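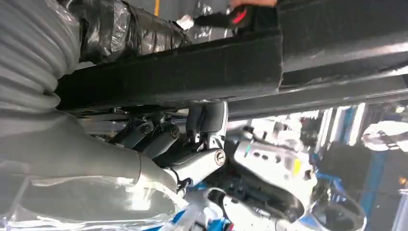 24. August 2021, Werkstatt

Unterboden, zweiter Durchgang. Recep meint, der schwarze Längsträger sei nur oberflächlich verkratzt. Mag sein. Mich stört eher die senkrechte Naht: rechts davon glänzt der Träger stärker und hat hellgraue Streifen, links ist er matt. Kann Wachs sein, kann nachlackiert sein. In den Unterlagen von Berchtold steht dazu nichts, nur «Träger i. O.», ohne Kürzel. Glaube ich erst, wenn jemand die Schichtdicke gemessen hat.

Auftrag 3838 bleibt deshalb offen. Orysia will 2 Messpunkte je Seite der Naht, mir wäre eine ganze Reihe lieber. Das Mittel von Fesico, das angeblich «rückstandsfrei» reinigt, vorher bitte nicht mehr draufsprühen, sonst messen wir am Ende das.

Korkor fragt, ob wir im November sowieso alles neu konservieren. Steht so im Plan, stand letztes Jahr auch drin.

Offen: Messgerät bei Emilian holen, Kalibrierung prüfen.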